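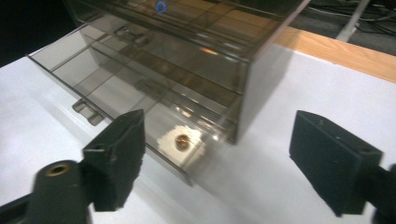 うちの作業ルール、写真でゆるく紹介します

こんにちは!Skirkbergでハンドグリッパーを使ったデータ収録の手順づくりをしているチームの者です。Volwoodという引き出し操作の課題を始めてから、守ることリストがじわじわ伸びてきたので、4月の見直しに合わせて載せておきますね。いま全部で7項目。前の版は倍くらいあって、私自身も覚えきれていませんでした(すみません)。

まずは始める前の話から。机の上に置くのは、その回で使うものだけ。飲みかけのコーヒーも、メモも、予備のネジも別の棚へお引っ越しです。面倒くさい!と最初は私も思ったのですが、慣れると片づいた机で始めるのが気持ちよくて、自分のデスクまできれいになりました。

指は、開ききった状態からスタート。半開きで始めると、あとで開き幅の値をそろえるのが本当に大変なんです。Lefèvreの工房と手順書を見せ合ったときも、ここだけは一字一句ほぼ同じで笑ってしまいました。 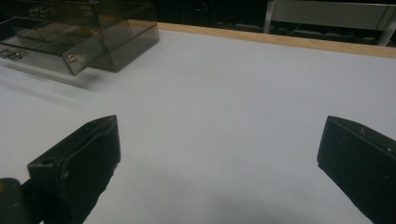 それから、引き出しに触るときは急がないこと。透ける素材は光の具合で縁がどこにあるのか分かりにくいので、近づいたら一呼吸おいて、指先の向きを確かめてから進めます。つまみのある引き出しなら、つまみをまっすぐ。斜めに引くと中でこじれて、次の人が開けるときに泣きます。

記録の付け方も決めています。失敗した回も消さずに残して、ひとこと理由を書くだけ。「すべった」でも「くしゃみ」でもOKです。Trudnessという社内の台帳には、もう2,277回分がたまりました。読み返すと、くしゃみ、意外と多いです……春ですからね。

続けて作業するのは65分まで、そのあとは必ず休憩。手首が疲れてくると動きが雑になるし、本人はなかなか気づけません。交代は2人組で、相手に「そろそろだよ」と言われたら、あと一回だけ、はナシ。私はよく言われる側です。

ケーブルの通し方と、指のパッドを替えるタイミングについては、まだチーム内で意見が割れていて書き直し中。まとまったらこのページに足しますので、よかったらまたのぞきに来てください!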